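Children's clothes at the round table

In a small sitting room in Trirkdale, the dining table is used for most of the household's laundry once meals are cleared away. The clothes in this batch had been put by for the Veler clothes exchange, a local scheme that passes on children's things between families. Each bag handed in holds up to 12 garments, sorted by size and folded flat.

Summer clothes go into the bags first and are kept back until the warmer months. Patterned pieces are a little slower to fold than plain ones, as it is harder to pick out a seam or a hem among the colours. The usual method is to spread the garment out, bring the sleeves in, and fold it up from the bottom. Anything with a stain or a missing fastening goes on a separate pile for mending.

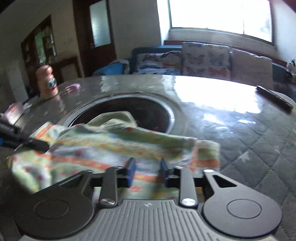 Child's garment in pale green and white, with coloured bands and small flower-like motifs.

The bands are olive green, yellow, light blue and orange, and there is a patterned orange-red strip across the middle. The garment is still crumpled. Soft clothes like these are easiest to straighten from the edges inwards, smoothing each part with a flat hand before starting on the sleeves. Ironing is left to the family that receives the bag.
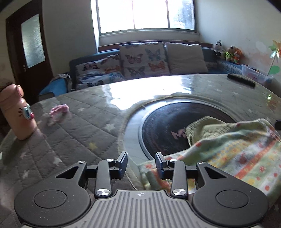
Trirkdale, 15 Dec 2023

The round table stands in the same room as a long blue sofa, which is under the window on the far wall. Its grey quilted cloth has a diamond stitch and a scattering of small white and pale yellow stars, with a clear plastic sheet laid over the top. The dark round lid in the middle has a pink letter M on it.

A plastic cover is handy for this sort of work. It wipes clean before the clothes are put down and keeps the quilting from catching on zips and poppers. The drawback is that thin fabrics slide about on it, so small items are often folded on a towel.

The exchange takes clothes up to age 2 at its Drinon collection point. Larger sizes are taken in Trirkdale. Bags should be labelled with the size in months, up to 24, or in years after that.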